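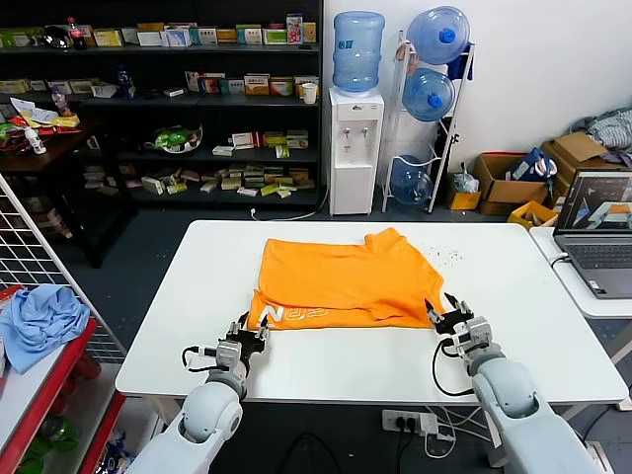 Third time through Bondivport and I finally get why people keep a spreadsheet for it.

Quick recap if you skipped it. Sitcom, harbor town, failing ferry company, a family that owns half the boats and none of the debt (they say). Ran 54 episodes, got cancelled, got found again when Umier put the whole thing up one December with no fanfare at all. Not even a banner. I found it looking for something else. Watched six that night.

The thing everybody quotes is the foghorn. Fine. Foghorn's great. Somebody tells a lie, foghorn goes off out in the harbor, and no one on screen ever reacts to it. Took me until the middle of season one to catch on, and then I had to go back to the pilot and listen. It's there. Twice in the first scene! The landlady says the room has a view. Honk.

But the one I want to talk about is the Okafor account.

Okafor is a client. Big one. The ferry company is always about to lose Okafor or about to land Okafor, sometimes in the same episode, and you never find out what Okafor ships. You get hints. It has to stay upright. It can't go on the same boat as the school choir. In "Low Tide, High Chair" the dispatcher lifts a corner of the tarp, makes a face, and puts it back down, and that's the whole gag. Thirty seconds maybe. No line.

I love that they never paid it off. Most shows would of caved. You'd get a finale where the crate opens and it's mannequins or cheese or whatever, and everybody claps. The finale here has the crate on the dock, in the rain, while the family argues about who left the gate open. Then the boat leaves. Crate's still there. Credits.

My other favorite is Grandico, and I'm aware this is a minority position. Grandico is the fake department store where the younger daughter works in seasons one and two. Critics at the time mostly treated it as the weak half, the B plot you sat through to get back to the boats. I was the same on first watch. Skipped some of it, even.

Big mistake. The Grandico stuff is where the writing gets weird. The store has a PA announcement in every scene and if you write them down in order (I did, it was raining) they tell a story. A lost glove in Menswear. Then the glove has been found. Then the glove has been found again. By the season two Christmas episode the glove is employee of the month. No character mentions any of it, ever. It's just up there in the ceiling, going on without them.

And the jingle. "Grandico, you were going to go anyway." Sung by what sounds like one very tired man. I've had it in my head since Monday.

Best episode? I go back and forth. Episode 37 is the popular pick, the one where the ferry gets stuck halfway across and everybody has to be nice to each other until the tug shows up. It's a good one. Tight, all one set, the grandmother gets the last word. Works even if you've never seen the show, so it's probably the one to hand a friend.

Mine is 20. "The Other Raincoat." Nothing happens in it. Two people who can't stand each other bought the same yellow raincoat and neither will take it off, indoors, for a day and a night, through a dinner and a funeral lunch. The foghorn only goes once, right at the end, when one of them says it looks better on you. So which part was the lie? I've changed my mind on this every rewatch.

The late run is rougher. New set for the office, and it's too clean, you can tell they lost the old one. The brother gets a girlfriend from the mainland who's written like she wandered in from a different show. A couple of the foghorns are on lines that arent lies, which either means something or means the sound editor was tired. There's a long forum thread on this. I read all of it and came out knowing less.

Still, even in the bad stretch there's a minute per episode I'd fight for. The uncle reading the tide table out loud like a bedtime story. The vending machine that only takes complaints. That dog.

Where to start: the pilot's fine but slow, the sound mix is off and the dad is a totally different guy than he is later. I'd do episodes three and four, then the raincoat one, then go back and do it properly. Subtitles on, for the PA announcements. Half of them are buried under dialog and the captions catch nearly everything, except one in season two that just says [store voice].

No idea what it says. If you can make it out, write in.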